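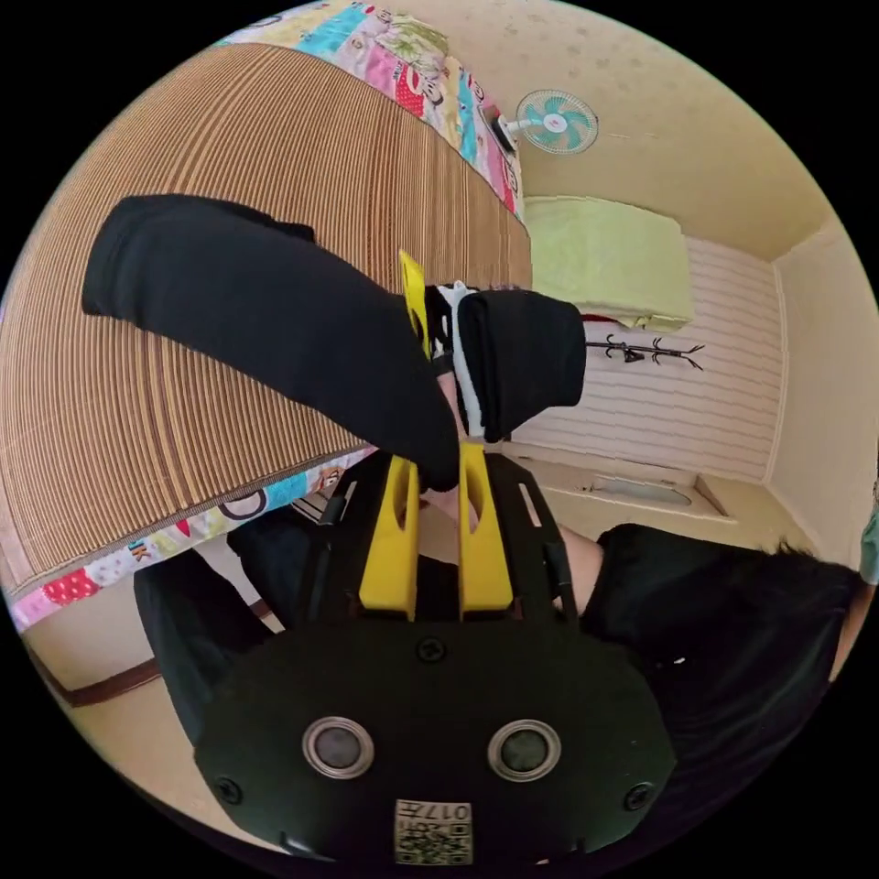 Yellow fingers, black arms.

So I finally went to the dentist. If you've been reading this blog for any length of time you'll know I've been putting that off since before we moved, and I had got very good at it. I could chew an entire roast dinner on the left side of my mouth without anyone at the table noticing. I had views on which brands of ice cream were soft enough. I'd stopped buying crusty bread (I told everyone I'd gone off it, which was a lie, I love crusty bread).

What did for me in the end was a piece of toast. Not even good toast! I bit down at ten to eight in the morning, there was a sort of crunch that didn't belong to the toast, and a corner of one of my back teeth was sitting on my tongue. It didn't hurt much, which somehow made it worse. I put the bit of tooth in an egg cup, as you do, and rang round.

Getting an appointment

I won't go on about how hard it is to find a dentist taking new patients, you've all got your own version of that story. I rang everywhere within walking distance and then everywhere on the bus route. In the end I got in at a practice in Gradside, up the stairs next to the dry cleaner's, where they'd had a cancellation for the following afternoon. The receptionist asked when I'd last been seen and I said "a while" and she said "how long is a while, my love" and I had to tell her. She just typed it in. I could have kissed her.

I am 46 and I was still scared enough that I walked past the door twice. I'd read all the usual tips about breathing and podcasts, and I'd downloaded a podcast, and then I found I'd left my earphones on the kitchen worktop. So I read the poster about gum disease in the waiting room instead, several times over. I don't recommend it as a relaxation aid.

My dentist is called Ettore Caputo and he is very tall and very quiet, and the first thing he did was sit down and ask me what had put me off coming. I wasn't ready for that. I told him about the school dentist when I was nine, the one who used to tell us off for wriggling, and he nodded and said that if I lifted my left hand at any point he would stop. Then he made me practise it. I lifted my hand, he stopped, and he hadn't even started yet. Daft, but it did more for me than any amount of breathing.

What was wrong

The tooth that broke had an old silver filling in it, a big one, and he said the walls of the tooth had been getting thinner and had given up. He reckoned a lot of it was down to grinding. Do I grind my teeth? I said no. He held up a mirror and showed me how flat the tips of my bottom teeth are. So yes, I grind my teeth, and when I got home and announced this my other half said "well, obviously" and it seems it's been going on every night for years. Thanks for mentioning it!

Apart from that there were 2 small cavities, both on the side I'd been chewing on, and a fair bit of tartar behind the lower front teeth. My gums bled when he poked them. I'd always assumed that gums bleed when they're poked, because they're gums, but he said healthy ones mostly don't, and mine were puffy because I wasn't cleaning properly between the teeth. I said I floss. He waited. I said I floss before I see a dentist. He laughed at that, to be fair to him.

The crown

He gave me a choice with the broken one. He could patch it with a big white filling, which would be cheaper and might last or might not, or he could put a crown on it. I asked what he'd do if it was his own tooth and he said crown, so crown it was.

For anyone facing one of these, what happened to me was that on the first visit he numbed me up (jelly on the gum first, then the needle, which I felt as a pinch and then a weird spreading cold), took out what was left of the old filling, and shaped the tooth down to a stump. There was a lot of noise and a lot of water. I lifted my hand once, mainly to check it worked, and he stopped straight away. Then he took an impression with the pink goo, which tasted of something that had once been described to somebody as mint, and stuck a temporary crown on.

The temporary one was fine as long as I left it alone. No toffee, no chewing gum, and pull the floss out sideways instead of snapping it back up. I was very good for a week and then ate a flapjack at my sister's without thinking and spent the rest of the afternoon prodding it with my tongue. It held.

I went back in February to have the real one fitted. No drilling to speak of, hardly half an hour in the chair, lots of biting on blue paper and grinding side to side like a cow. It felt enormous for two days and now I can't tell which one it is unless I think about it.

The night guard

This is the part I've had the most questions about since I moaned about it in the comments. I was measured up for a hard clear guard that goes over the top teeth at night. The first few nights I dribbled. There's no nice way of putting it. I also took it out in my sleep and found it under the pillow, and once in my slipper. By the third week I'd stopped noticing it and, more to the point, I'd stopped waking up with a headache over my right ear that I had been blaming on my pillow. I'd bought new pillows! I'd bought 2 new pillows, and the expensive one was a Vokia that I had been telling everyone to buy. I take it back, or at least I take back the bit about headaches. It's still a nice pillow.

I rinse the guard in cold water when it comes out, give it a brush with a bit of plain washing-up liquid, and let it dry in its box with the lid open. Don't use hot water, it can warp. Don't leave it where the dog can get it either. (We haven't got a dog. My sister has, and hers went that way.)

Little brushes

The other change is the tiny interdental brushes, the ones that look like something for cleaning a doll's bottles. I was given a couple of sizes to try and told that the right size should fit snugly without being forced. I do them in front of the telly before I brush, because if I leave it until I'm upstairs I'm too tired and I skip it. There was blood for the first week or so, and I nearly stopped, but the hygienist had warned me about that and said to carry on gently and ring if it hadn't settled. It did settle. When I went back she poked all the same places and hardly any of them bled, and I was prouder of that than I was of my driving test.

Brushing-wise I'd been going at it like I was scrubbing a step. She got me to hold the brush with my fingertips so I couldn't press so hard, and to spit but not rinse afterwards so the fluoride stays put. I'd been rinsing with a whole mugful of water for my entire life. Did everybody else know this?

What I'd say to you if you're putting it off

Say you're nervous when you ring. They hear it all day long, and mine booked me in for a longer slot. Ask about a stop signal. Ask for the prices in writing before anything gets done, which I didn't do the first time and should have, I just nodded at everything with my mouth open. And take your earphones!

Somebody asked last time whether I still have the bit of tooth. I do. It's still in the egg cup, on the windowsill over the sink, and I've been told it has to go before my mother-in-law comes to stay.

I've got the two small fillings left to do, next month at half past four, and I've only looked up the cancellation policy once. Crusty bread is back on the shopping list. I had the end of a loaf last night with far too much butter and chewed it on the right.

Next post will be the hall wallpaper, if I ever get the old stuff off.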